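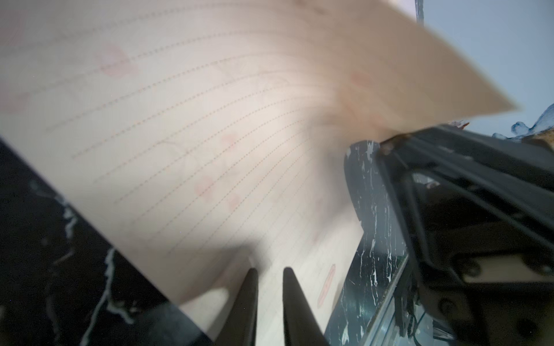 Do we need two arms to record paper-handling examples?

Only if the job needs two hands. Folding a letter and getting it into an envelope does, because something has to hold the envelope mouth open. If you're sorting or stacking, buy one arm and spend the difference on operator time.

Tullo two-arm collection bench
Ellcombe catalogue, bench systems
Hire or purchase, ships from our Hamilton workshop

The brochure that came with the Tullo promised "effortless skill capture". We've had one running since November and our operators would like a word about effortless. It's a decent bench all the same, so we stock it, with the notes below.

What you get is a pair of arms bolted to a rail along the near edge, grippers with tapered black fingers, wrist cameras, a fixed camera over the workspace and the recording software. The tabletop and the wall lining are up to you. A busy background may help a policy cope with clutter, or it may teach it to recognise your wallpaper. The brochure is sure it's the first. We'd want to see a test on a plain wall before agreeing.

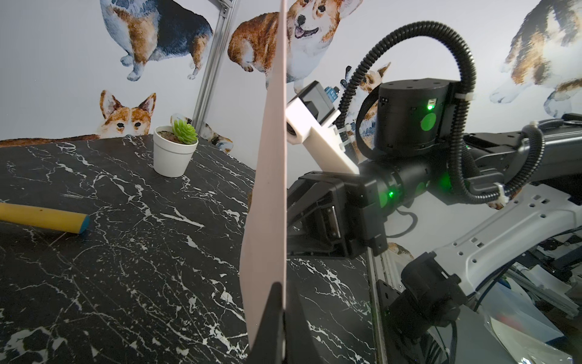 Reading time: 3 min

Thanakorn Suwannarat ran our stationery trial, with envelopes, letter sheets and a few odds and ends left around the table. He recorded 209 attempts. After review he kept 73. Some of the rejects were dropped sheets, and a good many were successful folds done so hesitantly that he didn't want anything learning from them. The software had marked nearly all of them "complete", a label that means the operator pressed the stop button and nothing more. Budget for a person to watch every recording.

Thin paper is hard on this hardware. It bends when you lift it and gets in front of the wrist camera, and then the overhead view is doing most of the work. Stiff card is far kinder. If a salesperson demonstrates with card, ask for the letter paper.

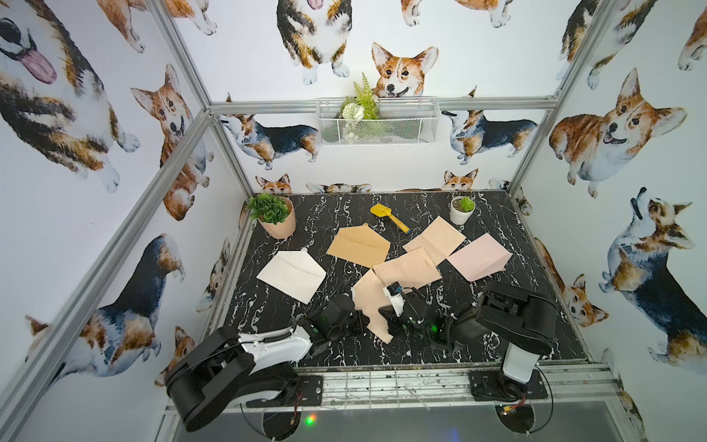

How many examples does it take to train one task?

Nobody can tell you that from a catalogue page, including us. It depends on how much your objects vary, how consistent your operators are and what success rate you can live with. Record a small batch, train on it, look at how it fails, then decide what to record next.

The sales sheet has a chart showing steady improvement up to 579 examples. It doesn't say how many objects were used, who operated the arms or whether the test layouts were new. Gunārs Koppel in our workshop wrote to ask and got the same chart back in colour.

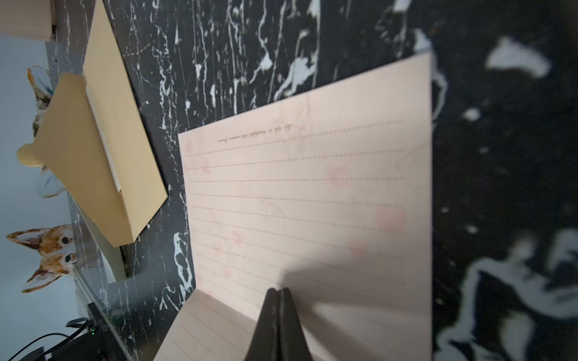 He was more impressed by the grippers, which close squarely and can get hold of a sheet near a fold without much fuss. His complaint is finger wear. Rough fingertips grip paper differently from fresh ones, so examples recorded months apart may not match as well as you'd think. Log the date of every finger change with your recordings. The software has no field for it, so use the comments box.

Cable routing is the other sore point. Loops over the arm joints need checking before each session, and the supplied ties are cheap.

Spare finger set: $295, in stock
Bench hire: by the week, operator not included
Software: one licence per bench, raw recordings can be exported
Returns: unused fingers only

Prices checked 23/01/2026. Bring your own objects to the showroom and we'll let you try the arms before you sign anything.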